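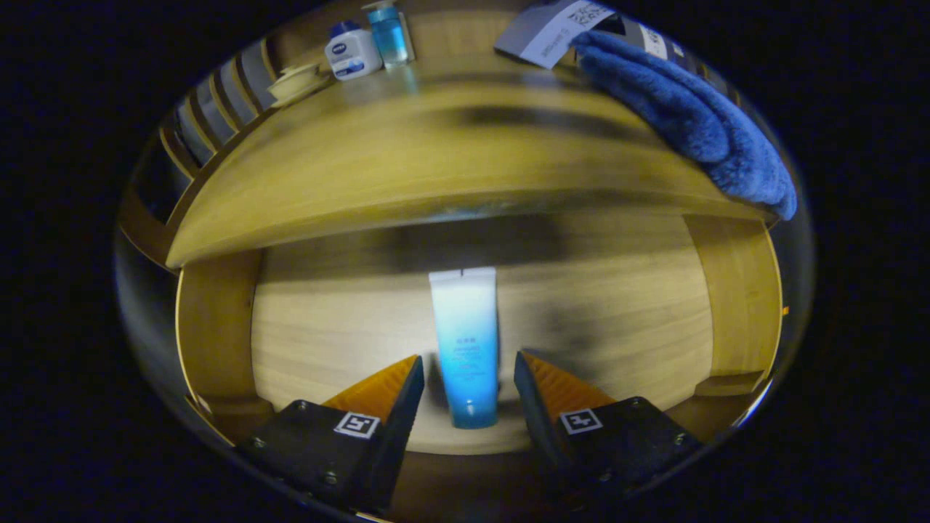 Wooden shelves, white and blue tube on a lower shelf.

Running a House Concert Season as a Two-Person Business
Speaker notes, Jerbridge small music business evening

SLIDE 1 - Title
Thank Wilfredo Macaraeg for setting up the room and for the invitation. Say who I am: fiddle player, half of a duo with Daichi Hosoda, who does the guitar and most of the driving. We've played house concerts full time since leaving the wedding band.
Ask for hands: who has played in a living room for money? Who has hosted? Adjust from there. If it's mostly hosts, go faster through slide 4.

SLIDE 2 - What I mean by a house concert
Private home, invited guests, suggested donation, no bar, usually no PA. Two sets with a break for food.
Mention that library shows and church halls are separate. Different fees, different paperwork. Take those in questions if anyone wants them.

SLIDE 3 - The numbers from last season
46 shows between September and May.
Mailing list went from almost nothing to 2,866 names. Nearly all of those came from a paper sign-up sheet passed around at the break.
Don't read out the table. Point to the two rows that matter, donations and record sales. Records brought in more than I expected at small shows and less at large ones. My guess is that people in a small room talk to us longer. It's a guess, so say so.
Pause for people to write things down.

SLIDE 4 - Finding hosts
Our first host was Daichi's old piano teacher in Plenberg. She invited her neighbors, and two of the neighbors became hosts the next year. That is still how most of the bookings happen.
What we put in the first email: who we are, one video link, the dates we'll be nearby, how many chairs they'd need. Keep it to one screen on a phone.
We used to attach a five-page hosting guide. People stopped replying. Now the guide goes out after they say yes.
Read the short email aloud (printed, in folder).

SLIDE 5 - Money talk
Go slowly here, this is what people came for.
We ask for a suggested donation and the host says the amount out loud before the first set. Not us. It feels odd when the musician does it, and the basket comes back lighter.
We set a minimum only when the drive is over three hours. The Darneck show is the one to tell them about - 11 guests, icy roads, no minimum agreed. We lost money on gas and stayed friends with the host, who has had us back.
Separate bank account from day one. We didn't do this and spent most of one March sorting receipts on the kitchen floor.
Set aside tax money the same night, on the phone, before unloading the car.

SLIDE 6 - The record
Pressing and mixing came to 3,000 dollars, paid out of the tour account over one winter. Kinoshita is the name of the album, after the street where we rehearsed. Somebody always asks.
We ordered too few CDs and too many shirts. Medium and large went, small is still in the hall closet.
Play track two if the speakers are working, first minute only. If they aren't, skip it and don't apologize for long.

SLIDE 7 - Being two people in one car
Daichi said I could talk about this part.
We had our worst argument over a parking ticket. After that we wrote down who does what. I do email, hosts and money. He does the car, the route and the gear. Either of us can turn down a show without giving a reason.
One night off in every four on the road. We broke that rule twice last fall and I had no voice by the end of the second run.
(Water here.)

SLIDE 8 - What we're changing
Fewer shows in January.
Asking hosts for a rain date when we book.
A second sign-up sheet by the door, for people who leave at the break.
Trying one run with an opening act, a singer from around Plenberg. We haven't worked out how to split the basket. Ask the room, somebody here has probably done it.

SLIDE 9 - Questions
Likely ones: insurance, pets, complaints about noise, how to price a show for a birthday.
On insurance, tell them to call their own agent. I only know what ours covers.
On pets, I'm fine with dogs, Daichi is allergic to cats, we ask ahead.
Handout is on the chair by the exit. It has the short email, the host checklist and the mailing list sheet.
Wilfredo needs the room cleared by 9:30.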